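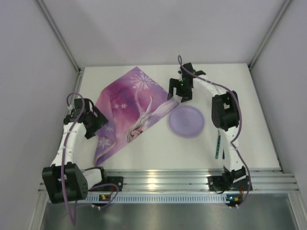

Celow
Mother of 2, party planner by necessity, and writer of the Trollholm blog
May 2020

I have had a snow princess birthday on my mind since before Christmas, when my younger one announced over her oatmeal that she would be turning 7 in a castle made of ice. I said that sounded lovely. I should explain for new readers that her birthday falls in July, when our kitchen is the warmest room in the county and butter can't be left out through breakfast. But she had decided, and once she has decided I find it's usually more fun to go along with her.

So I have started early this year, and I have started with the napkins. My sister laughs at me for this. She buys the cake first and works outward, and her parties are very good, but I like to begin with something small and flat that I can carry around in my purse and hold up against things in the store. A napkin is perfect for that. It has all your colors on it already, chosen by a person who does this for a living, and all you have to do is follow along.

The ones we picked are a real surprise if you're expecting the usual icy blue. They're magenta and violet and pink, with white snowflakes, and the princess has pale platinum hair and a long white braid that seems to go on forever. If you set the napkin down with a corner pointing up, she ends up lying on her side with one big eye looking at you, and my daughter thinks this is the funniest thing in the world. She says the princess is having a nap. I have been told that all of them must be set out this way at the party so that every guest gets a napping princess, and I have written it on the list.

I bought a pack of 50 from Vustano, the party store out past the car wash, and yes, that's a lot of napkins for a small party. We're inviting 6 children, if inviting is possible by then, and if it isn't we'll have the four of us and a great deal of napkin. I don't mind. They'll go in lunchboxes, and they'll go under popsicles, and I'm sure I'll still be finding one in a coat pocket when she's in middle school.

Then came the plates, and I went back and forth over those for longer than I'd like to admit. There's always a matching plate, with the same princess on it, and I nearly got it. But I've noticed over the years that a picture plate disappears under a slice of cake right away, and then somebody cries that there's frosting on her face (it was me one year, I was tired). What I wanted was something plain that would let the napkin have all the attention. I tried white, and it was fine, but a bit like a cafeteria. I tried a hot pink that looked well enough in the package and made my eyes ache at home.

Lavender was the one. I set a round lavender plate down just past the corner of the napkin and the whole thing seemed to calm down. It's softer than the violet in the print, so it doesn't fight with it, and it makes the white snowflakes look whiter, or I think it does. It's a shallow plate with a raised rim, and I'm fond of that rim. Children's parties involve a lot of walking around with food, and a grape will roll off a flat plate the minute you look away.

A few things I'm still turning over, in case any of you have opinions. I can't settle on whether the napkin goes under the plate or beside it. Under looks prettier, with the points sticking out all the way around, but then you lose the princess, and I've made promises about the princess. Beside takes up more table. I've also got the old question of folding. My mother folded everything into fans. I tried a fan with one of these and got the braid going in several directions at once, so I think we'll leave them open and flat, and if an edge turns under a little, let it.

The cake will be from Mofokeng, the bakery by the post office, if they're taking orders by then. They've done our last few and they're very patient about drawings. My daughter has already made hers, in crayon, and it has a staircase. I've asked her to consider a smaller staircase – she's thinking it over.

Next time I'll write about the tablecloth. I had meant to get to it today, but I see I've used up the whole of nap time on napkins and plates, and there's laundry on the line. If you have a good lavender ribbon source, leave me a note in the comments. I'd like the satin kind, narrow, and not the sort that curls.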